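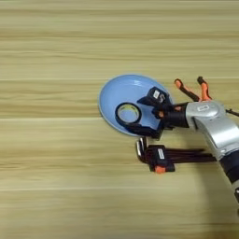 Saoirse Tully, Alper Dönmez and Uzma Gondal
Correspondence: S. Tully

3. Trail conditions and turnaround decisions on the Premport ridge route

3.1 Study route

The ridge route at Premport leaves from a gravel parking area beside the reservoir and climbs through spruce to an open shoulder. From there it follows a stony crest to the summit cairn. The lower section is wide and well graded. Above the tree line the path narrows, splits in several places around wet ground, and is marked only by low cairns. Total ascent from the parking area is 659 meters. Most parties go up and come back the same way, though a longer return through the eastern valley is shown on older maps and is still used by a few people.

We chose the route because it has one main point of entry and one obvious place where hikers stop to think about going on. This is the shoulder, where the trees end and the wind is first felt. Staff who work the trail call it the bench. Earlier work on turnaround decisions has mostly looked at high peaks, where parties are roped, guided or on a fixed schedule. Day hikers on a mid-height ridge have been studied less, and the choices they make are often settled in a minute or two while someone is looking for a sandwich.

3.2 Survey procedure

Interviews were held at the parking area with parties coming off the mountain. An interviewer approached each party once its members had reached the information board and asked whether one adult would answer on behalf of the group. Parties of school age with a leader were left out, as were trail runners taking part in organized events. In all, 339 parties agreed to take part. Each was asked how far they had meant to go when they set out, how far they went, and what had been said in the group at the shoulder.

The form had two pages. The first covered party size, experience, clothing and footwear, and start time. The second was an open account of the walk, taken down by hand and read back to the speaker. Kettler's earlier form asked people to rank a list of reasons for turning back. We dropped the ranking after the pilot, when a number of people chose "weather" first and then, in conversation, described tired children or a late start.

Snow lay above the shoulder for part of the survey period, and interviews continued through December on a reduced schedule. Winter parties were asked two further questions, on traction devices and on headlamps. A headlamp was counted only if the speaker said it had been tried before the walk. Phone lights were recorded separately.

Start times were self-reported. Where a party had bought a parking ticket we asked to see it, and the printed time was used in place of the remembered one. The two differed by more than half an hour in 8 cases, and in every one of these the party had started later than it recalled.

3.3 Coding

Accounts were coded by two of the authors (AD and UG) working apart. Each account was given one main reason for the decision made at the shoulder, whether that decision was to go on or to turn back, and up to two lesser reasons. Disagreements were settled by the first author. The hardest cases were those in which a party had no discussion at all. We had first planned to treat these as missing data. On rereading the accounts we gave them their own code, "no talk," because it was plain that silence at the shoulder was common and that it usually meant going on.

3.4 Results

Of the 339 parties, 123 turned back before the summit. Wind was the main reason given most often, followed by time of day. Lack of fitness was rarely named as a main reason but came up often as a lesser one, nearly always about another member of the party and seldom about the speaker. Poor visibility was named less than we expected. The cairns above the shoulder are closely spaced, and several speakers said they had felt safe in cloud as long as they could see the next one.

Parties that had agreed on a turnaround time before leaving the parking area were more likely to turn back than those that had not. This held for both summer and winter parties. It did not hold for couples, who seem to have treated the agreed time as something open to change. One man said they had set two o'clock as their limit and then "voted it to three" at the shoulder. We have no good explanation for the difference between couples and larger groups, and the number of couples in the winter sample was small.

Experience had a weaker effect than we had supposed. Speakers who walked in the hills every month were a little more likely to carry spare gloves, a map and a headlamp, but they turned back no more often than occasional walkers. They did turn back sooner. Occasional walkers who gave up tended to do so well above the shoulder, on the narrow part of the crest, where meeting other parties is awkward and there is little shelter.

The longer return through the eastern valley deserves a note. A small number of parties took it after reaching the summit, in most cases to avoid walking back into the wind. All of these had a paper map. Several described the lower stretch as wetter than they liked, with the path lost in rushes near the second stream, and one party came out on the reservoir road after dark - the only such case in the survey.

3.5 Limits of the data

Our sample is made up of people who came back to the parking area while an interviewer was there. Parties that finished late in the evening are underrepresented. So are those who turned back very early, before the first interviewer of the day had arrived. Mulcahy has suggested that a trail counter placed at the shoulder would give a fuller picture, and we agree, though a counter would say little about what was discussed there.

We also relied on one speaker for each group. In parties of mixed experience this was usually the person who had planned the walk, and planners may remember the decision as more orderly than it was. Where other members were standing close by they sometimes corrected the account. These corrections were written down on the back of the form and coded with the rest.

Figure 1. Bowl and roll of tape on a wooden tabletop.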